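Oiling a pale worktop: how often do you lot do it?
Kitchens and Tables board, page 1

clarnavia_kitchen
We moved to Gririlthorpe just before Christmas and the house came with a pale wooden worktop, long strips glued side by side, and it looks so thirsty! I've been reading up and I'm more muddled than when I began. One site says oil every month, another says twice a year, and my mum (who has never owned a wooden anything) says leave it alone. I cook every day and I'm not tidy. What do you all do?
Bronwyn

mzacharias
Depends what's on it now. Flick a bit of water on. If it beads up you're fine, if it soaks in and leaves a dark patch, get the oil out. I do mine in March and again when the clocks go back and it's held up well for years. Sand lightly first, 140 grit, always going with the grain.

Tusach
Sorry, disagree with the sanding. Every time you sand you're taking wood off, and you don't get it back. A wipe down with a barely damp cloth, leave overnight, then two thin coats. THIN. If it's still sticky the next morning you've put too much on and you'll be rubbing at it for days, ask me how I know.

mzacharias
I said lightly! One pass isn't going to wear a hole in it.

H_Maruyama
I'm with Tusach, mostly. I'd only sand where there's a stain. What really made the difference for us was putting plates and trays down first and never standing a hot pan on bare wood. We like the pale look and didn't want it going orange, so no linseed for us, just a clear oil. These are the sort of colour I mean. 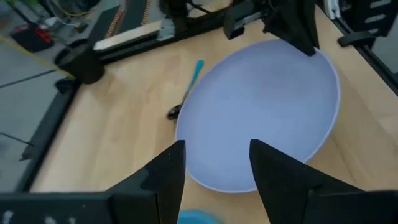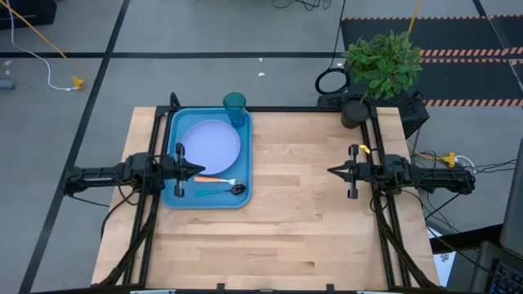 Re: Oiling a pale worktop (which oil, then?)

clarnavia_kitchen
Oh that's lovely, H, just the shade I'm after. Did the water test and it soaked straight in by the sink but beaded up everywhere else, so now I'm wondering if I can get away with doing one end?

Sayaka U
You can, but it'll look patchy for a bit. I did one end of mine and it took ages to blend in. I'd do the lot, it's only an evening, and put a film on.

Tusach
Agree, do the lot. And please lay the oily rags out flat outdoors to dry, don't leave them bundled up in the bin. Some of these oils can heat up by themselves and catch fire.

mzacharias
Seconded on the rags. Still think she should sand by the sink though.

clarnavia_kitchen
Right, whole thing it is, and a tiny sand by the sink to keep the peace. Has anyone got a view on cloth or brush?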